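4.2 Changes in the daily work of the staff

The folding line at Rodiven was started in February. Before this, 13 workers folded all textiles by hand. Today the machine takes the flat and regular items, and the workers receive what the machine rejects. Our interviews show that this second part of the work has grown in importance, but it is not always seen by the management.

Sólveig Laxdal, who has long experience at the folding table, told us that her hands are less tired now, while her head is more tired. She must decide quickly whether an item is to be refolded, repaired or taken out. Kaj Hafþórsson described the same thing from another side: he misses the steady rhythm, and he talks less with his colleagues during the shift.

A new task is to give examples to the machine. The workers hold a gripper in the hand and carry out the handling of a cloth with it. In total 1,157 such handlings were collected, of which 78 were removed by the workers themselves at the review. Several of them said that soft cloth is the hardest material, as it can be gripped in many ways and seldom lies the same way twice. Figure 3 shows two moments of the handling.

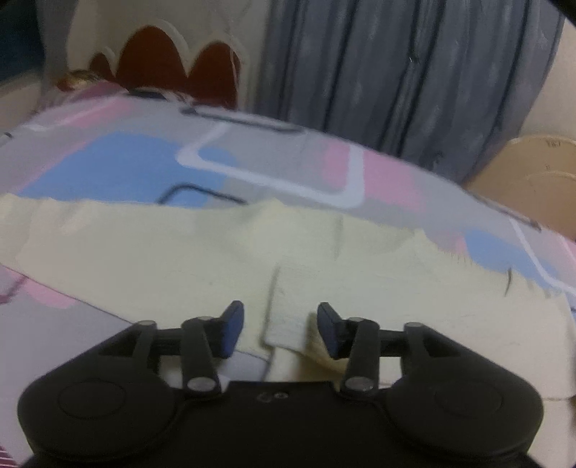
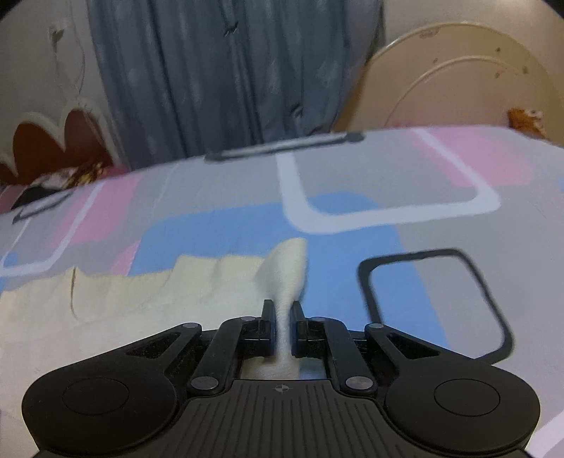
Figure 3. Handling of a cream-colored cloth on a bed. First picture: the fingers are open over the cloth. Second picture: a fold of the cloth is pinched between the jaws.

4.3 Training and pay

The task of giving examples was at first not mentioned in any job description. Mamta Tyagi, the shift leader, asked for it to be counted as skilled work, and an agreement was reached after long talks. The workers are now paid an extra rate for these hours. Two of the persons we interviewed found this fair. A third was worried about what will happen when no more examples are needed, and the agreement does not answer this question.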